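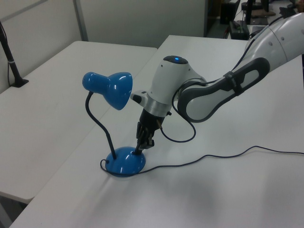 My apartment hallway is darker than my oven, wrote one reader, and the reply from the management company was a photo of the switch. We get a lot of letters like it at Clenus, so the answers are collected on one page.

Lighting at home: frequently asked questions

How many lamps does a living room need?
More than the one you have. A single ceiling light makes everybody look like they're waiting for test results. Put one by the seat where you read, one in the worst corner, and see if you still miss the big light.

What do the numbers on the bulb box mean?
Lumens are how bright it is. Watts are what you pay for. Kelvin is the color, and it runs backward from common sense: 3000 is warm and yellowish, and higher numbers drift toward dentist.

Is 300 lumens enough to read by?
If the lamp is close to the page, yes. Across the room, you'll be reading by memory. For sewing, model kits or tax forms, go to 600.

Where should a desk lamp go?
On the side opposite your writing hand, so your own shadow stays off the paper. Keep the shade below eye level. If you can see the bulb, so can your headache.

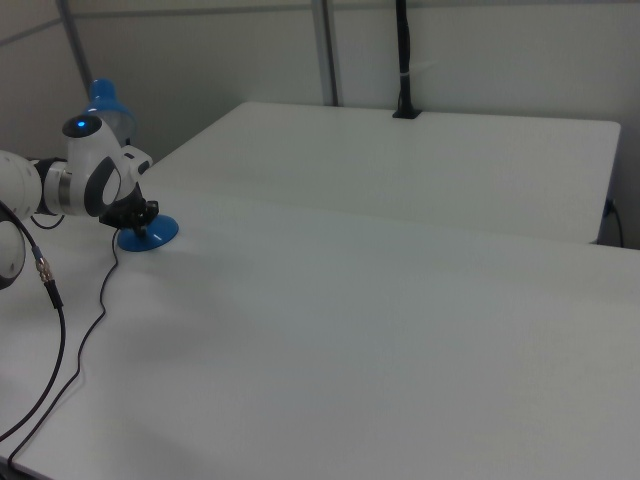 Screens are fussier. Aim the light at the desk and away from the monitor, or you'll spend the afternoon looking at a glowing blob where your spreadsheet used to be.

Can I use a brighter bulb than the label says?
The limit on the socket is in watts, and it's about heat. An LED that draws less than the limit is fine even if it's brighter than the old bulb. Enclosed fixtures are another matter; check the box for the word "enclosed."

Why does my new bulb flicker?
Usually the dimmer. Old dimmers were built for old bulbs and resent the new ones. Swap in a non-dimming switch or buy a dimmer rated for LEDs.

Do you sell lamps?
No. We answer letters about them, which pays worse.

Can I come to the Biridside evening class?
The April session is full. Put your name on the waiting list at the front desk, and please print. We still can't read half of the last one.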